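How do I fold or store a hooded puffer jacket so it doesn't take up the whole shelf?
Posted in Laundry & Closets, 17/05/2025

Lorna Baird
Hi everyone, I hope this is the right section. My daughter has an orange puffer jacket that she practically lived in from December on, and now that it's warm I would love to put it away properly. The trouble is that every time I fold it, it opens itself back up like a loaf of bread. Our shelf has 31 inches between the uprights and there are already two comforters up there, so I don't have a lot of room to be generous with.

I do my folding on the playroom floor, on the pink mat with the rabbits on it, mostly for the space.
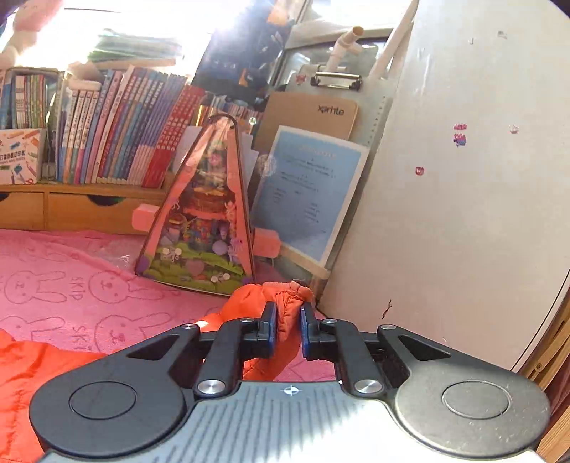

I've tried sleeves in first, sleeves last, and rolling it from the bottom like a sleeping bag. Rolling works best, but then the hood sticks out and the whole thing goes lopsided. I also bought a Trornine vacuum bag on sale and haven't dared to use it, as my mother always said you ruin a padded coat by squashing it. Is that true? And does the zipper go up or down? I'd be so grateful for any advice, even the very basic kind.

Kwadwo Amissah
Hello Lorna, I've put away a lot of puffers over the years (three kids, long winters), and your mother was mostly right. A few days squashed in a suitcase is fine, but a whole summer in a vacuum bag can leave the filling flat and clumpy, especially if it's down. Save that bag for the comforters if they're polyester and you'll win back plenty of shelf.

For the jacket, the hood is the part to deal with first. I do it like this, and I take my time over it:

1. Make sure it's clean and completely dry, inside the pockets too. Mine goes on a rack overnight even when it feels dry to the touch.

2. Zip it all the way to the collar and lay it front side up with the hood opened out flat behind it. Smooth from the middle toward the sides with your forearm - the air has to go somewhere, and it leaves through the seams if you're slow about it.

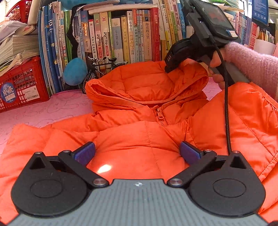
3. Fold the hood down over the collar, then bring each sleeve across the chest so the cuffs overlap.

4. Fold the sides in to make one long strip, a little wider than the hood.

5. Roll from the hem up toward the collar, leaning on it with your knees as you go. When you get to the top, turn the hood inside out over the roll and it holds everything together like a sock ball.

Put it in a cotton pillowcase after that and it can breathe all summer. Shake it out well in the fall and give it a day on a hanger before anyone wears it.

greratik60
I just hang mine. Wide hanger, back of the closet, done. If you really need a bag get the Kovia breathable ones, the medium is big enough for a kid's coat. Don't put anything heavy on top.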